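The Night Shift at Stollell 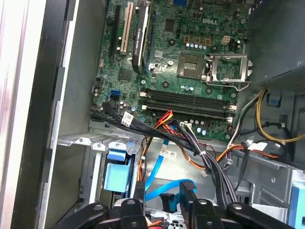 Cell computer, side panel off, socket open. March.

The arm on line four stopped at 2:10 in the morning with a box of Podatetti crackers in its grip, and I was the lucky one holding the radio.

I should say right away that I love that arm. It's a Nusix, it stacks 342 cases an hour when it's happy, and it has a little hitch in its elbow on the way down that the day crew swears is a fault and I swear is style. I've greased it, leveled it, and changed its suction cups so many times I do it in my sleep (which, on nights, is not always a figure of speech).

But the arm wasn't the problem. The arm was fine! It was just waiting for somebody to tell it what came next, and the somebody was an old Dell tower in the cabinet by the fence, which had gone quiet.

So I locked out the cell, hung my tag on the gate, and hauled the tower over to the bench. Off came the side. I like the inside of a computer – all those cables looping around like somebody's junk drawer, and then the board underneath, green and tidy as a town from an airplane. I pulled the memory and set it on the mat. Then the cooler, then the lever, and up came the processor, and there was that dark square of contacts staring at me.

"Well?" I said to it.

My stomach growled. The crackers were right there, stuck in the arm's grip, and I want it on the record that I left them alone.

The shop in Sulemana had sent us a spare processor back in the fall, in a bag with a sticker that said 80 bucks. I'd laughed at it then. I'd put it in the drawer under the fuses and called it a paperweight. Now I went and got it and blew on the bag like that would help anything, and I sat down with my elbows on the bench and didn't move for a minute, the way you do before you jump in a lake.

Eighty dollars. The arm cost more than my house, and it couldn't lift a finger.

I set the new one down by its corners. Closed the bracket, swung the lever over, and it made that awful crunch they always make, the one that sounds like you've killed it. Fresh paste. Cooler on. Memory back in, one click at each end. I carried the whole thing to the cabinet against my chest like a casserole and hooked it up with the side still leaning on the bench.

One beep.

I waited for the screen. It thought about it for a while, and then it gave me the cell menu and a message: FAULT 401, PART IN GRIP.

"I know, honey," I said. "I know you do."

I took down my tag, shut the gate, and pressed reset. The arm shivered, did its little hitch, and put the crackers on the pallet, square to the corner, 53 minutes late.

Then it swung back to the belt for another one, and I went to look for the screws.

Recent stories
The Elevator That Liked Me
Salt for the Road
My Aunt's Second Garage
3,000 Spoons
Leaving Podatetti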